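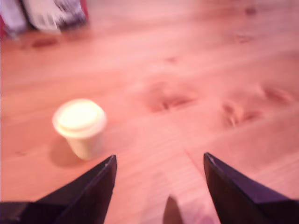

Si la norma no dice quién puede rearmar después de una parada, la norma no está terminada. Eso me contestaron desde Hajdu al borrador que mandé anoche, y añadían que el apartado de distancias estaba bien pero que el de paradas parecía escrito con prisa. Tienen razón en lo segundo. En lo primero también, aunque me cueste rehacer la hoja entera.

2019-10-21

He dedicado la mañana a eso. El borrador decía: «Tras una parada, se comprueba la mesa y se reanuda». Ahora dice que rearma la misma persona que ha parado, que antes de rearmar mira la mesa desde los dos lados y que lo dice en voz alta. Si la persona que paró ya no está, se vuelve a la posición de reposo y se empieza el ensayo desde cero. He quitado la palabra «normalmente», que salía en cinco sitios y no servía en ninguno.

Lo de decirlo en voz alta viene de Mudarville. En julio estuve allí dos días viendo cómo trabajaban y me pareció un poco teatral al principio. El segundo día ya lo hacía yo sin pensar. No tienen mejor equipo que nosotros ni más sitio, pero cualquiera que entra en la sala sabe en qué estado está el brazo porque alguien lo acaba de decir.

Después he repasado la parte de objetos. La versión vieja del cuaderno permitía coger «cualquier objeto doméstico ligero», y con eso cada cual entiende lo que quiere. Lo he dejado así: nada de vidrio, nada con filo, nada que pese más de 400 gramos, recipientes con tapa siempre que la tengan. Los que llevan líquido, fuera de la lista hasta que tengamos una regla aparte. Quien quiera usar algo que no esté en la lista lo apunta antes, no después.

He dudado con el peso. La pinza puede con más, pero el límite lo pongo por lo que pasa cuando algo se suelta. En Hajdu usan otro criterio, por altura de caída, y tiene más sentido, pero obliga a medir cada vez y sé que aquí no se haría. Una regla que se cumple a medias es peor para el registro, porque luego los datos dicen una cosa y la mesa otra.
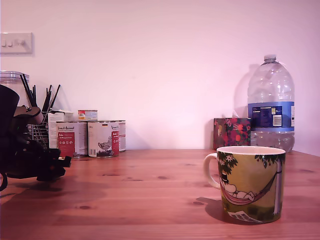
El otro punto pendiente era el fondo de la mesa. El cuaderno pedía despejarla por completo antes de cada sesión y eso choca con lo que queremos medir, que es cómo trabaja el brazo en una cocina corriente. He escrito dos zonas. En la de trabajo solo entra lo que se va a manipular. En la de fondo puede quedar lo que haya, pero no se mueve durante la sesión, ni siquiera para hacer sitio. Si hay que moverlo, se para, se mueve, se anota y se rearma como dice el apartado nuevo. El límite entre las dos hay que marcarlo de alguna forma que no estorbe a las cámaras. La cinta de color la descarto: en la prueba de Nilley el sistema la tomaba por un objeto más y se perdió casi una tarde en averiguarlo.

Sobre la luz he escrito una línea nada más: anotar si la lámpara está encendida y no cambiarla a mitad de serie. Pedían un valor mínimo y no lo voy a poner sin haberlo medido.

Por la tarde, la velocidad. La hoja de Judon trae un valor para cuando hay una persona al alcance y otro para cuando no la hay. Mi propuesta es usar siempre el lento. Los ensayos duran más y ya sé que habrá quejas, pero el valor rápido depende de que alguien haya comprobado que no hay nadie cerca, y en un cuarto pequeño siempre hay alguien cerca. Lo he dejado escrito con su motivo, para no discutirlo otra vez dentro de tres meses.

Queda también el formato del registro. Ahora mismo las paradas se apuntan en la misma columna que los fallos de agarre y no son lo mismo. Una parada bien hecha no es un fallo. Mientras estén juntas, la gente va a evitar parar para que no le salga mal la serie, y eso es lo que menos me gusta de todo el cuaderno. Mañana separo las columnas y reviso las hojas antiguas, al menos las que se puedan leer.

He mandado la versión nueva a Hajdu a última hora. Falta el apartado de limpieza de la pinza, que tengo en notas sueltas, y decidir dónde se cuelga la copia impresa. Junto a la puerta no la lee nadie. Probaré al lado del botón de parada.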